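Subject: Re: Draft 3 of the hand-held gripper rules, comments wanted
Date: 8/20/22
List: Drellstead gripper working list

Replies to the points in the Eltmont message are below, with the quoted text kept so people who joined this month can follow. The tool in its open position, with the fingers well short of the object:
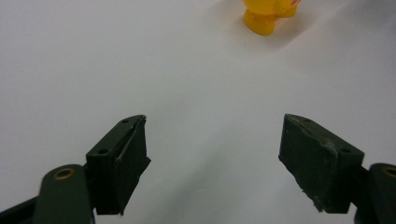
1. Start position

> Section 2 says each recording must start with the gripper open and
> nothing between the fingers. Our people at Eltmont read this two ways.
> Some start with the fingers already on either side of the object.
> Others start well back from it. Both are "open and empty" if you go
> by the wording. Can the draft pick one?

Yes. Draft 4 will say that the recording starts with the gripper fully open, both fingertips in view, and clear table between the fingers and the first object. I don't want to put a distance on it. The tables at Salem are a lot smaller than yours and any number that suits you would push them off the back edge.

The object doesn't have to be completely in view at the start. A small yellow toy that is partly past the top of the view is fine, as long as the operator knows where it is and the approach brings it in. We had one reviewer rejecting these and I have asked for that to stop.

2. Finger wear

> Section 4 says "replace fingers when worn." Everything we have is
> worn. The green coating goes first on the top faces, then the corners
> start to go. If we replaced on first sign of wear we would be changing
> fingers every few days. What is the actual limit?

The wording was bad. Scuffing on the top face is cosmetic. It doesn't touch the object and it is not a reason to pull a finger. A small chip at the tip isn't one either, provided the inner face is still sound behind it.

What matters is the inner face and its edges. The new text for section 4 reads:

4.1 Check both inner faces at the start of each shift and after any drop of the tool.
4.2 Remove anything loose or frayed from the finger edges before recording. If a piece of pad lifts when you do this, change the finger.
4.3 Change fingers in pairs. Do not run a new finger against an old one.
4.4 Scuffs and rubbed coating on the top face are to be noted in the tool log but need no action.
4.5 When a pair is changed, write the recording number in the log so that the change can be found later.

On 4.2, please don't trim frayed material with a knife while the finger is mounted. Take the finger off first. We have had one cut hand at Herken from this and one cut pad.

On 4.3, I know it doubles the number of fingers you go through. The Herken site tried mixed pairs for a while and light objects kept turning in the grip as the fingers closed. They went back to pairs.

3. Pivots and screws

> The draft has nothing on the pivots. Ours get stiff, and the operators
> then squeeze harder without noticing. Should there be a check?

There should. I propose a new section 5, short:

5.1 Open and close the empty gripper ten times before the first recording of the shift. The movement should feel the same all the way through.
5.2 Look at the bushing on each arm. If it has moved out of its hole, or can be turned with a fingernail, take the tool out of use.
5.3 Check the finger screws by hand. Do not put thread lock on them.
5.4 No oil or grease anywhere on the tool. It ends up on the pads and then on the objects.

If 5.4 causes trouble for anyone, say so on the list. I know one site has been using dry lubricant. I have no strong view on that and would like to hear how it has gone before we ban it.

4. Table surface

> We use a plain light table. Salem uses a patterned cloth. Is one of
> them wrong?

No. The rules cover the tool and how it is used, and the surface is up to each site. The only requirement is that you don't change it partway through a batch. A plain pale table does show up crumbs and bits of pad, so wipe it between batches. Soft shadows from the tool on the table are normal and should not be counted as a fault in review. Hard shadows that hide a fingertip should be.

5. Rejections

> We sent in 2856 recordings last month and 106 came back. We would like
> to know how many of those were for start position, because we think
> most of them were argued over and not actually bad.

I went through the list. Of the 106 that came back, 98 were marked for start position. The rest were for a fingertip out of view at the moment of closing, and I would reject those again.

The 98 will be looked at a second time using the wording in point 1. You don't need to resend them. Please don't delete your copies until you hear from us.

For the next batch, keep it to 1000 recordings or fewer. It makes the review easier to split between people, and if something is wrong with a tool we find it sooner.

6. Who may stop a shift

> Not in the draft at all. At the moment an operator who finds a bad
> finger has to go and ask. Some of them don't bother.

Agreed, and this should have been in from the start. Proposed text for section 1:

1.5 Any operator may take a tool out of use at any time. No approval is needed. The operator hangs the red tag on the tool, writes one line in the log, and picks up a spare.
1.6 A tagged tool goes back into use only after someone other than the person who tagged it has run the checks in sections 4 and 5.

Smaller sites have asked before whether 1.6 can be dropped when there is only one person on shift. I would rather keep it and have them use the spare until the next day. If you have no spare, tell me off list and we will send one.

Still open

Section 7 (labeling of objects) has not changed and I haven't had any comments on it. Section 8 still has the old name for the tool log in two places. I'll fix that.

Comments on all of this to the list please, by the end of the first week of September. Draft 4 goes out after that. Until it does, draft 3 stands, except that sites may start using 1.5 and 4.2 right away.

> Last thing, could the next draft come as plain text? The tables in the
> last one did not print.

Yes, plain text from now on.

Drellstead, for the working list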